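Ticket 530: rings and marks on the marble drinks counter
Opened by: Fabian Leitner, Farnberg kitchen
Date: 29 March 2023
Status: open, going well!

Problem
Mugs set straight down on the dark brown marble leave pale rings, and the worst one took me 14 minutes to rub out. I love this stone (those white veins!) so I'd like it sorted properly.

Tried so far
Pink tray for the mugs, coasters for the cups. The tray holds three mugs in a row with the handles facing the front, so it's dead easy to grab one.

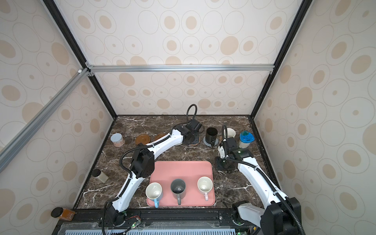 Does the tray need a cloth under it?
A thin one helps if the tray slides about, but take it out and dry it every evening or the damp gets trapped against the stone.

Update, coasters
Had a lovely time getting the other set out. The woven cotton one with coloured zigzags is my favourite, and the rattan one has a beautiful tight spiral. There's a light blue rope one too, plus a wooden paw with a dark heart-shaped pad. The big round wooden tray can take the teapot. Cotton and rope both go in the wash at 50 degrees on a short spin. 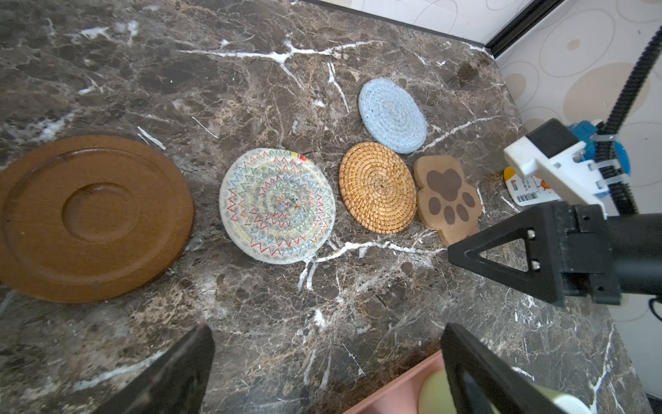
Next steps
Ask Owusu for the stone sealer, two thin coats. Leave the counter clear for 9 hours after the second. Then close the ticket, or reopen in September if the rings come back.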